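Zestamon cell back in service with a fresh camera setup

Last updated: December 20, 2019

The Zestamon pick-and-place cell at the McKinnon workshop in Porkmont is running again, and it has come back in better shape than it left. The cell was taken down in November for a full going-over of its gripper and its two cameras, one at the wrist and one fixed beside the floor area. Skutov, the small Porkmont firm that looks after the machine, put it back into service this week.

The job it does is simple to describe and surprisingly fun to watch: pick up toy vegetables and put them in a wicker basket. Getting a machine to do that day after day takes a lot of patient upkeep, and this time the upkeep got the attention it deserves. The first thing on the list was the wrist camera, which had worked its way slightly out of line. Skutov reseated the bracket, tightened it and then checked the view over the basket, where the closed fingertips should show up just short of the near rim.
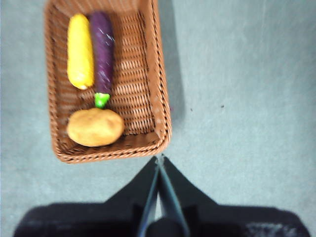
Fingers first

The gripper itself needed the most work. Both fingers came off for cleaning, the worn screws were replaced, and the travel was set again from scratch. The old setting let one side arrive a touch early, enough to nudge a light toy before the other finger got there. Anyone who has chased a rolling eggplant across the floor will know how maddening that is!

With the fingers back on, the crew ran the arm slowly over one piece at a time and stopped it short of closing, looking through the wrist camera at the gap on each side. Shiny surfaces got extra time here (glare can fool the camera), and the exposure was turned down a couple of steps until the highlights behaved.

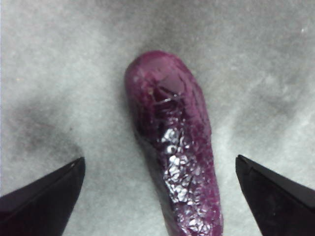 A magenta piece with a glossy, crinkled surface, with the two fingers open on either side of it.

The new finger setting is now written on a card kept with the cell, along with the exposure values and the bracket torque. That card sounds like a small thing, but the old numbers lived in a notebook that went missing, and setting up again took far longer than it should have. The same check now takes around 20 minutes.

The fixed camera was easier. It got a lens wipe, a new clamp and a standard starting layout: toys on the left, empty basket on the right, plenty of clear floor toward the front for the arm to move in. One toy may sit partly behind another, and the layout is still fine to use. In fact the crew likes having a harder start in the mix. 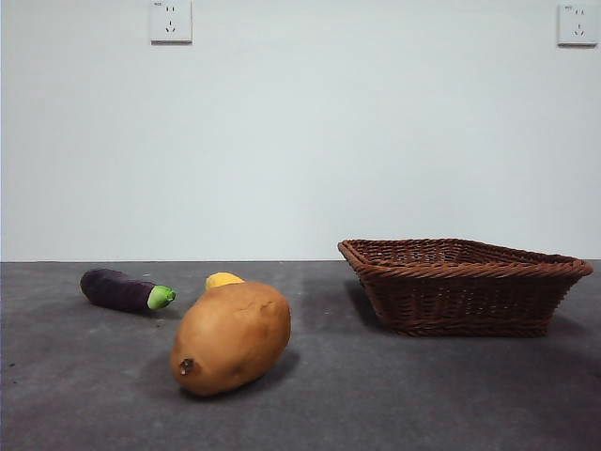

What counts as done

At the end of a run the fixed camera takes another look. The left side of the floor should be clear and the toys should be in the basket. From that low angle only the tops show over the rim, so the wrist camera is used for a second look whenever there is any doubt. Skutov logged 71 runs after the refit before signing the cell off, and the log will stay with it.

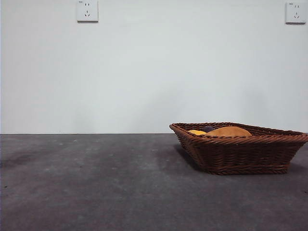
Upkeep from here

The fingers will be wiped down at the end of each working day, and the bracket gets a check with the torque driver every 60 hours of running. A spare set of fingers is on order. McKinnon plans to open the workshop for a look at the cell early in the new year, and it is well worth the trip.

Contact the newsroom | © 2019 Porkmont Workshop News | Back to top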